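# About Vinwood

Vinwood supplies and looks after service carts for dining rooms, small hotels and event halls. We sell new carts, refit old ones and teach floor staff how to load them. The carts are the whole business. We don't sell ovens, linens or chairs, though we can usually tell you who does.

The company was started by Asif Dhanial and Takeshi Katayama, who had worked the same banquet floor for 11 years. Asif ran breakfast service and Takeshi was in charge of the dish room. Both of them spent a good part of each shift walking back for a spoon or a saucer that should have been on the cart to begin with. They began rebuilding carts on their days off, first for their own hotel and then for two others nearby.

## Where we work

Our shop and our training floor share one large room with a brick wall down one side and a metal roof overhead. Carts come in through the loading door, get stripped and cleaned, and go to the bench for new casters or panels. After that they are moved onto the floor and loaded the way the customer will load them. We keep brown-paneled carts and cabinets with steel frames out at all times, stocked with plates and cups, so that visitors can try them in use. 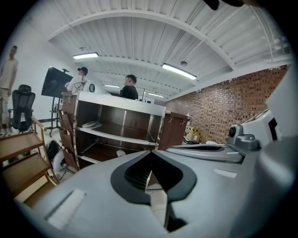

**Can I bring my own dishes to try on a cart before I order?**

Please do. Bring one full place setting and the largest pot or jug you use, and we will set up the shelves and compartments around them. Plan on an hour for a visit, and call ahead if you want to bring more than three people.

## What we do

**New carts.** We carry two lines. The Plakport is the narrower one and suits older buildings with tight doorways. The Monov is wider, with more room on top for hot drinks service. Either one can be ordered with side hooks for bags and cloths.

**Refits.** Most steel frames outlast their wheels and panels by many years. We replace casters, end panels and shelf backing, polish the frame and return the cart with a parts list. We have refitted over 2270 carts so far.

**Loading plans.** A loading plan is a single printed sheet that says what goes in each compartment and on each shelf. Otis Boateng writes them after spending a shift with the customer's staff. 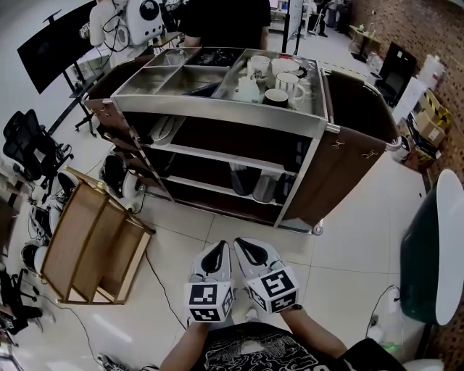
Otis starts every plan with the drinks, which are the items guests ask for most and the ones that tip most easily. He gives cups and jugs a section of their own and keeps flat items out of it. On the steel cart, the white mugs and the lidded jug share the large compartment on the right of the top tray, and the bottle is down on the lower shelf. He likes to leave one top compartment clear for things coming back from the table. Folded cloths belong on a shelf, where they stay away from spills. Some customers change the plan after a month of use, and we reprint it at no charge.

## Training

Training is held on our floor or at your site. The basic session takes a morning and covers loading, pushing, parking, clearing and end-of-day cleaning. Staff work in pairs, one loading and one checking against the sheet, and then they trade. We use real cups and plates. A few get broken and we don't bill for them.

Sherif El Sherbiny leads the sessions. He came to us from the Snorradóttir, a guest house where he managed the dining room. Tsutomu Arai handles repairs and will show anyone who asks how to change a caster.

## Visiting and orders

The training floor is open to visitors on weekday afternoons. Refits are booked in the order they arrive, and May is our busiest month, so send carts in before then if you need them back for summer. Wipe down the shelves and empty all compartments before pickup. Loose hooks and removable dividers should be bagged and labeled with the name of your business.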